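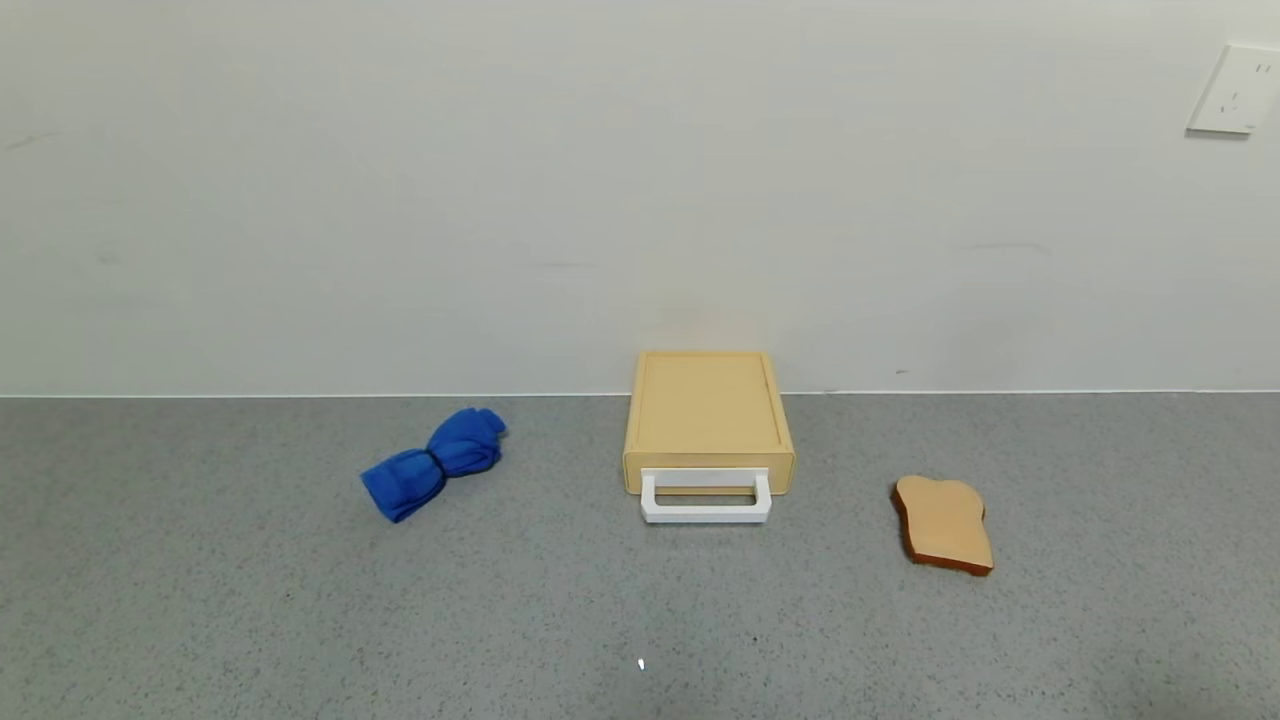 kayode_e replied:
Paint the wall if you like, but leave the counter alone. A countertop kit is 13 hours of your life and then you get to look at brush marks every time you make coffee.

tdauda42 wrote:
Disagree. Did ours in November, gray speckle over brown tile, and my mother-in-law still thinks it's stone. She also thinks I have a real job.

kayode_e replied:
Get back to me after two winters of hot pans.

Lalturow wrote:
OP, what does your lease say? My place in Prakotbridge charged me 102 dollars for one nail hole. I was almost proud of it by the end.

Titilayo Effiong wrote:
Lease says "no alterations," which my landlord takes to include curtains. So I'm leaning toward wall paint only, in the same off-white, and playing dumb.

tdauda42 wrote:
Same off-white never matches. There are 2,000 of them and he used the one they stopped making.

kayode_e replied:
First thing we've agreed on. Try a damp sponge on the scuffs before you buy anything.

Titilayo Effiong wrote:
Sponge it is. Will report back Saturday.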